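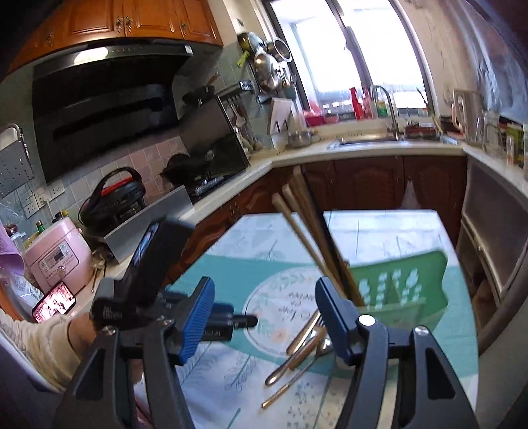

Fork, spoon, knife and chopsticks on the kitchen table.

About us

Condesura is a small cookery and household skills school. We teach adults how to run an ordinary kitchen: cooking plain meals, laying a table, washing up, and putting things back where the next person will find them. We started with 6 pupils and one borrowed set of pans, and we still keep our groups small enough to fit round one table.

We teach in real kitchens in real homes. There are no rows of steel benches and no demonstration mirror over the cooker. Most of our pupils go home to a kitchen with a hob, a sink under a window and not quite enough worktop, so that is the kind of place we teach in.

Who comes to us

Our pupils are people who have moved out for the first time, people who have lost the partner who did the cooking, and people who have come from another country and want to know what is in the shops here. Some are sent by a support worker. Many come with a friend. You don't need to be able to cook, and you don't need to bring anything except an apron and a box for leftovers.

What we teach

The basic course is called Gindileck, after the house where the first lessons were held. It has three parts.

The first part is the table and the cutlery. People are sometimes surprised that we begin there, before any food is cooked. We sort the cutlery, check it, wash what needs washing and decide where it lives. Pupils learn to lay a place with a knife, fork and spoon, and to lay one with chopsticks, and to do both on the same table when the meal calls for it. Soup spoons come up a lot in this part. So does the question of whether a cutlery holder should stand on the table or in a drawer. Larysa Romaniuk, who wrote the course, prefers the table for everyday things and the drawer for anything with a sharp edge.

The second part is the hob. We cover rice, noodles, eggs, two soups, a stew, and vegetables done quickly in a wok. Gas and electric are both taught, and we go over how to use an extractor hood and how to clean the grease off it, a job most pupils have never done.

The third part is clearing up. It takes as long as the other two put together. Pans are soaked first and washed last. Chopsticks and wooden spoons are washed by hand, wiped, and stood upright in a holder with gaps in the bottom so the water can run out. Wooden ones that have split or gone rough are thrown away. 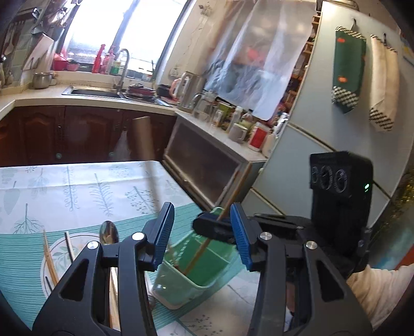 Plates are a smaller matter but we do spend an hour on them. A plate left on the table is handy for gathering up chopsticks and spoons at the end of a meal, and it saves several trips to the sink. We ask pupils to clear the table completely before they shake out the cloth — crumbs go in the bin or out of the back door, never on the floor.

There is also a shorter course, Stisetti, for people who can cook already but whose cupboards have got away from them. It is taught in the pupil's own home over 3 visits. We empty one cupboard at a time, wipe the shelves, and put back only what gets used. Anything else goes in a box, and the pupil decides about the box later.

How a lesson runs

We meet in the morning and put the kettle on. The teacher goes through what we are making and each pupil takes a job. Everyone does every job by the end of the course, including the sink. We eat together at the same table we worked on, then clear it and lay it again for the next group. Notes are handed out on one sheet of paper. We used to give out a folder, but people left it behind.

The people

Larysa Romaniuk runs the school and teaches the table and clearing up lessons.

Despina Mladenović teaches the hob lessons. She worked in canteens before she joined us and is strict about knives.

Nghĩa Thái teaches noodles, soups and wok cooking, and leads the chopsticks lesson. He also looks after our stock of bowls and plates.

Bujar Kos does the home visits for Stisetti. He has a van and can take boxes to the charity shop if you ask him beforehand.

Doina Stojanović answers the telephone and keeps the bookings. If you have an allergy or a bad back, tell her when you book and she will pass it on.

Where our things come from

Pots, crockery and cutlery are mostly given to us or bought second-hand. Odd sets are fine. Our tablecloths come from Głowacki, a household shop that lets us have ends of rolls, which explains the mixture of patterns. If you have cutlery to give, please wash it and tie it in bundles. We can't take electrical items or non-stick pans with scratches.

Booking

New groups start every few weeks. Ring the office and ask for Doina, or leave a message with your name and the course you want. Lessons are paid for by the half-course, and a place can be passed to a friend if you let us know the day before.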